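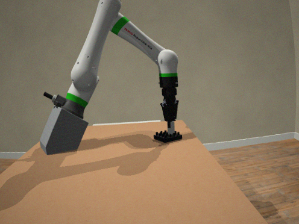

읽는 시간 3분

# Šimkus 2306 작업대 상판

Šimkus 2306은 작업실과 공방, 학교 실습실에서 쓰는 교체용 상판입니다. 다리와 프레임은 포함되지 않습니다. 기존에 Estness 프레임을 쓰고 있다면 추가 타공 없이 그대로 올릴 수 있고, 다른 회사 프레임에는 별매 브래킷이 필요합니다.

## 구성품

- 상판 1장
- 고정 나사 12개
- 모서리 보호 캡 4개
- 육각 렌치
- 설치 안내서(한국어, 영어)

나사는 프레임 두께에 맞춰 나온 것이므로 더 긴 것으로 바꾸지 마십시오. 상판 윗면까지 뚫고 나온 사례가 있습니다.

## 재질과 마감

심재는 자작나무 합판입니다. 윗면과 아랫면에 같은 마감을 해서 한쪽이 닳으면 뒤집어 쓸 수 있습니다. 나사 구멍도 양면에 있습니다. 쓰지 않는 면의 구멍은 동봉된 안내서의 그림대로 막아 두면 먼지가 덜 찹니다.

마감은 무광 오일과 무광 도장 중에서 고릅니다. 오일 마감은 긁힌 자리를 사포로 갈고 다시 바를 수 있습니다. 도장 마감은 물과 커피 얼룩에 강하지만 부분 보수를 하면 경계가 남습니다. 접착제를 자주 쓰는 작업이라면 도장 쪽이 닦아내기 편합니다.

색상은 제작 시기에 따라 조금씩 다릅니다. 여러 장을 나란히 놓을 계획이면 한 번에 주문하십시오. 나중에 추가한 상판은 색이 맞지 않을 수 있으며 이 경우는 교환 대상이 아닙니다.

## 하중

고르게 실었을 때 100kg까지입니다. 바이스나 탁상 드릴처럼 한 지점에 무게가 몰리는 장비는 프레임 가로대 바로 위에 설치해야 합니다. 가로대 사이에 둘 때는 아래쪽에 보강판을 대십시오. 보강판은 Rurkow 제품이 맞고, 주문서의 옵션 항목에서 함께 선택할 수 있습니다.

망치질이 많은 작업에는 권하지 않습니다. 그런 용도로는 같은 크기의 Drellesham 집성목 상판이 있습니다. 무게가 더 나가서 둘이 들어야 합니다.

## 설치

1. 프레임의 수평을 먼저 맞춥니다.
2. 상판을 올리고 네 변의 돌출 폭을 같게 합니다.
3. 나사를 전부 반쯤만 조입니다.
4. 대각선 순서로 끝까지 조입니다.
5. 모서리 캡을 끼웁니다.

전동 드라이버를 쓴다면 토크를 가장 낮게 두고, 마지막 한 바퀴는 손으로 조입니다. 설치 후 한 달쯤 지나 나사를 한 번 더 점검하십시오.

## 관리

평소에는 마른 천으로 닦습니다. 오일 마감은 1년에 한 번, 난방으로 건조한 2월 무렵에 덧바르면 갈라짐이 줄어듭니다. 아세톤과 염소계 세제는 두 마감 모두에 쓰지 마십시오. 뜨거운 인두나 글루건은 받침 위에 놓아야 합니다.

## 배송과 반품

주문 후 영업일 기준 9일 안에 출고합니다. 화물로 보내며 건물 1층까지 배송합니다. 계단 운반은 별도 요금입니다. 포장을 뜯기 전에 모서리가 눌렸는지 확인하고, 눌린 곳이 있으면 기사에게 알린 뒤 사진을 찍어 두십시오.

나사 구멍을 추가로 뚫었거나 재단한 상판은 반품할 수 없습니다. 구성품이 빠졌을 때는 주문 번호와 빠진 품목만 적어 보내면 우편으로 발송합니다.

최종 수정: 2023년 8월 17일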